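Last updated 28/05/2025
Reading time: 2 min

Speaker notes: Sealing natural stone countertops
Simão Esteves, Ultevari

Start with porosity. Stone takes in liquid through pores and along open veins. A sealer fills part of that space and slows the uptake. It does not stop acid from etching a calcite surface. Say this twice, as most complaints mix up stains and etching.

Water test: one spoonful on clean stone, wait 30 minutes, wipe. A dark patch means the stone needs sealer. Test beside the sink and near the edges, where wear is highest.
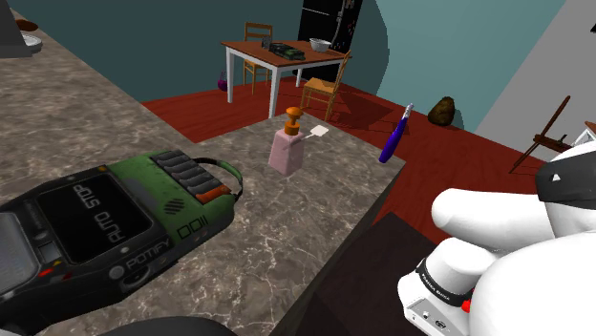 Brown-gray stone with pale veins, squared corner.

Application. Clean with a neutral product and let the stone dry overnight. Spread a thin coat, wait, buff off all residue. Apply 2 coats on honed finishes. Residue left to cure shows as haze and has to be removed with solvent.

Dremeden job: 162 counters, all honed. Haze callbacks came mainly from kitchens sealed in one thick coat. Pause for comments from the Shevchuk installers.

Polishing comes before sealing. On Killura slabs we start at 200 grit for edge repairs and work up. Skipped grits leave scratches that show under low side light.

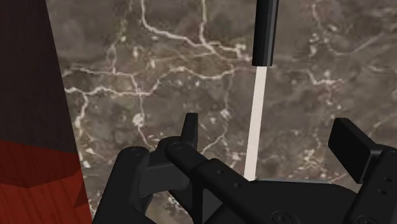

How often should a marble counter be resealed?
Repeat the water test every June and reseal only when the stone darkens.

Move to the slide on grout joints. Handouts are at the back table.

Contact | © Ultevari | Back to top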